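골판지 상자를 옆에서 들여다본 적 있나요? 납작한 종이 두 장 사이에 꼬불꼬불 물결치는 종이가 한 장 숨어 있어요! 이 물결 종이를 '골심지'라고 부르고, 겉에 붙은 평평한 종이는 '라이너'라고 해요. 오늘은 이 꼬불꼬불한 종이가 왜 그렇게 대단한지 알아볼 거예요.

## 얇은 종이가 힘이 세지는 비밀

먼저 종이 한 장을 책 두 권 사이에 다리처럼 걸쳐 보세요. 가운데에 동전을 하나 올리면 종이가 금방 축 처지죠. 이번에는 똑같은 종이를 부채처럼 지그재그로 접어서 다시 걸쳐 보세요. 와, 동전을 여러 개 올려도 버텨요!

종이를 접으면 세워진 면이 많이 생겨요. 종이는 누워 있을 때는 쉽게 휘지만, 세워져 있을 때는 위에서 누르는 힘을 훨씬 잘 견딘답니다. 골심지의 물결도 마찬가지예요. 작은 아치가 줄줄이 이어져서, 누르는 힘을 양옆으로 나누어 주거든요. 오래된 돌다리 아래쪽이 둥근 것도 같은 원리예요.
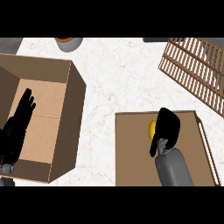 **골판지 속 물결은 어떻게 만들까요?**

톱니바퀴처럼 생긴 커다란 롤러 두 개 사이로 종이를 통과시켜요. 먼저 뜨거운 김을 쐬어 종이를 부드럽게 한 다음 롤러로 꾹 누르면 물결 모양이 생겨요. 그 물결 꼭대기마다 풀을 바르고 평평한 종이를 붙이면 끝! 풀은 주로 옥수수 같은 식물에서 얻은 녹말로 만들어요.

## 물결 사이에는 공기가 살아요

물결과 평평한 종이 사이에는 빈틈이 있지요? 그 안에 공기가 들어 있어서 골판지는 두께에 비해 아주 가벼워요. 게다가 갇힌 공기는 열을 천천히 전하기 때문에, 따뜻한 피자가 골판지 상자 안에서 덜 빨리 식는답니다. 상자가 툭 부딪히면 물결이 살짝 찌그러지면서 충격도 대신 받아 줘요.

물론 약점도 있어요. 바로 물이에요! 종이는 가느다란 나무 섬유가 서로 얽혀서 만들어지는데, 물이 스며들면 섬유끼리 잡은 손이 느슨해져요. 그래서 비에 젖은 상자는 흐물흐물해지죠.

## 집에서 해 봐요: 종이 기둥 시합

준비물은 도화지 세 장, 테이프, 그리고 가벼운 책이에요.

1. 도화지를 하나는 세모 기둥, 하나는 네모 기둥, 하나는 둥근 기둥으로 말아 테이프로 붙여요.
2. 기둥을 하나씩 세우고 책을 한 권씩 살살 올려요.
3. 어느 기둥이 가장 오래 버티는지 공책에 적어요.

시작하기 전에 누가 이길지 가족과 함께 맞혀 보세요! 다 쓴 도화지는 테이프를 떼고 종이류로 분리배출해요. 모인 종이는 물에 풀어서 다시 새 종이로 만들 수 있어요.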